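Incidencia 3000 · Estación de trasvase en cinta, línea 2
Planta: Fistley
Equipo: robot de dos brazos Nutsugah, control de célula Vullow
Apertura: 2026-02-12
Prioridad: media
Estado: cerrada con seguimiento

Síntoma comunicado

El turno de mañana informa de paradas repetidas de la estación con el aviso «pieza no confirmada». El robot baja la mano hacia la cinta, no cierra los dedos y vuelve a la posición de espera. El control exige entonces una confirmación manual en pantalla. En el turno de apertura se registraron 38 confirmaciones. El operario asignado a la línea tiene también a su cargo la inspección final, situada al otro lado del pasillo, y cada confirmación le obliga a dejar esa tarea.

Desde la puesta en marcha de la célula, en julio, el puesto de trasvase no tiene persona fija. La hoja de reparto de tareas lo da por automático. El tiempo de atención a las paradas no figura en ninguna parte.

Datos recogidos

Versión del control: la instalada en la última parada programada, sin cambios posteriores.
Velocidad de cinta: la nominal.
Referencia afectada: bloque blanco cuadrado con agujero pasante. Las referencias macizas no generan el aviso.
Umbral de confianza para autorizar el agarre: 89 por ciento.
Confianza media en los intentos rechazados: 87 por ciento.
Mano afectada: solo la que trabaja sobre la cinta.
Avisos de motor, temperatura o comunicación: ninguno.

Primera comprobación

Se reinicia el control y se repite la calibración de la cámara con la placa del proveedor. Resultado dentro de tolerancia. El aviso reaparece en el mismo turno. Se descarta deriva de calibración.

Segunda comprobación

Se cambia la referencia por una maciza del mismo tamaño. Una hora de marcha sin paradas. Se vuelve al bloque con agujero y el aviso reaparece. El fallo va ligado a la referencia. Mecánica y cableado quedan fuera del análisis.

Tercera comprobación

Se revisan las imágenes de segmentación guardadas por el control. El modelo identifica bien el contorno exterior del bloque. En el agujero clasifica el fondo unas veces como pieza y otras como cinta, y el resultado depende del giro con que llega el bloque. Con los lados paralelos al perfil la confianza supera el umbral. Con el bloque girado cae justo por debajo.
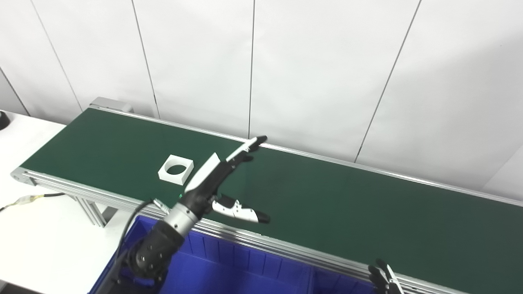
Según Feter, el umbral se fijó alto a petición de la propia planta durante las pruebas de aceptación, y bajarlo sin más pasaría el problema al cierre de la mano: habría menos avisos y más piezas caídas. Propone reentrenar con muestras de la referencia perforada en distintos ángulos y no tocar el valor hasta entonces. Pide también que se le indique quién va a recoger esas muestras, puesto que en el reparto actual no ve a nadie con horas para hacerlo.

Respuesta de mantenimiento

Se acepta no modificar el umbral. En cuanto a las muestras, la recogida requiere colocar el bloque a mano, capturar, girar y repetir. Estimación: casi dos horas de una persona con la cinta parada. Se solicita a producción que las asigne de forma expresa. En el ajuste anterior las hizo el operario de inspección entre confirmaciones, con la inspección acumulando retraso, y el lote de imágenes quedó incompleto.

Respuesta de producción

Se asignan las horas en el cambio de formato. Se autoriza además que la persona que recoja las muestras tenga permiso de edición sobre las etiquetas del modelo. Hasta ahora ese permiso era exclusivo de ingeniería, y un contorno mal marcado que el operario detectaba en pantalla esperaba varios turnos a ser corregido.

Medida provisional

Se monta una guía lateral a la entrada de la cinta, aguas arriba de la zona de agarre, para que los bloques lleguen alineados con el perfil. La guía no es compatible con la referencia ancha y hay que retirarla en cada cambio. La retirada se añade a la lista de cambio de formato como paso independiente, con firma.

Con la guía montada, las confirmaciones manuales bajan a tres en el turno siguiente. Las tres corresponden a bloques que giraron después de la guía.

Medida definitiva

Muestras recogidas por dos operarios de la línea, ambos con experiencia previa en el puesto manual. Durante la captura señalan que el bloque llega a veces con la cara inferior hacia arriba, caso no contemplado en la especificación inicial. En el puesto manual se le daba la vuelta sin registrarlo. Se incluyen muestras de ambas caras y se abre consulta aparte con el proceso anterior.

Modelo reentrenado y cargado en el control Vullow. Guía retirada. Dos turnos de marcha con la referencia perforada: ninguna parada por «pieza no confirmada». Umbral sin modificar.

Cambios en el puesto

1. La atención a paradas del robot pasa a figurar en la hoja de reparto, con tiempo asignado.
2. El operario de inspección deja de ser el primer aviso. La llamada va al puesto de apoyo de línea y solo pasa a inspección si no se atiende.
3. Los operarios de línea pueden corregir etiquetas. Ingeniería revisa los cambios una vez por semana.
4. La confirmación manual pide motivo, a elegir de una lista corta. Antes solo quedaba registrada la pulsación y no era posible separar un fallo de visión de una pieza mal colocada.

Observación del turno de tarde, incorporada a petición suya: la lista de motivos no incluye «pieza correcta, no sé por qué ha parado», y es el caso más frecuente. Se añade como «sin causa aparente».

Pendiente

Confirmar con el proceso anterior si la inversión del bloque se puede evitar en origen.
Actualizar la instrucción del puesto. La versión colgada en la línea describe todavía el trasvase manual.
Formar al turno de noche en la corrección de etiquetas. Hasta entonces conserva el procedimiento anterior, con aviso a ingeniería.

Cierre

Se cierra la incidencia por resolución del síntoma. El seguimiento de los tres puntos pendientes queda a cargo de mantenimiento. Si el aviso reaparece con esta referencia, reabrir con este mismo número y adjuntar las imágenes de segmentación del intento rechazado.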